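Clorow Textile Forum > Finishing and Care > Shrinkage in unbleached cotton canvas

Friday, November 24, 2023

selvage_lee
Looking for figures on residual shrinkage in unbleached cotton canvas, loomstate, no preshrink treatment. I bought a roll from Milau in July. Their sheet says 2 percent warp and 2 percent weft after one wash at 105 F. My first test piece lost 7 percent in the warp. Weft was within spec. Line dried, no tension. Is the sheet wrong or is my method wrong?

Parura
Probably both. A supplier number for loomstate canvas usually refers to a relaxed sample. Cloth comes off the roll under warp tension and that has to come out before you measure. Lay the piece flat for a day, mark it, then wash.

selvage_lee
Marked straight off the roll. So some of the 7 is relaxation and would have happened with no water at all.

Parura
Yes. I would still expect more than 2 from the wash itself.

P. Ambrosio
I cut bags from similar cloth and I don't agree that relaxation gets you there. Flat relaxation on a plain weave at that weight is small. The bulk of warp shrinkage is swelling: the yarn takes up water, gets thicker, and the crimp has to increase to go around it. That needs a wash. You can leave the cloth on a table for a week and see very little of it. 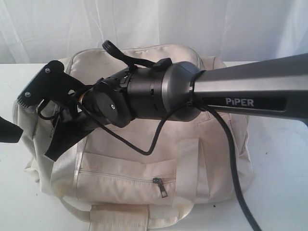 Seams are the other half of the problem. If the body of a bag is cut along the warp and the handles are cut across it, the two shrink at different rates and the stitching puckers where they meet. Cut everything in the same direction or wash the cloth before cutting. I wash before cutting — twice if the first pass took more than 4 percent.

griffiths_mill_fan
Washing before cutting ruins the hand. The size comes out and you get a limp fabric that creeps under the presser foot. Add an allowance in the warp and wash the finished bag once.

P. Ambrosio
An allowance only works if every roll behaves the same. Mine don't. Spray starch fixes the creep.

griffiths_mill_fan
Starch on 9 yards of canvas is an afternoon gone. Buy from one lot and test it once.

Parura
Both work. For small runs I would prewash. For anything long, test the lot and cut to the number.

selvage_lee
Second test. Relaxed flat for 24 hours, then marked, same wash. Warp loss 6 percent, weft 2. So relaxation was worth one point and Precious is right about the rest. I have sent the results to Milau with lot 848 on the label and asked which test method they used.

griffiths_mill_fan
Did you measure at three places across the width? The edges can differ from the center.

selvage_lee
Center only. Will redo it with the edges marked.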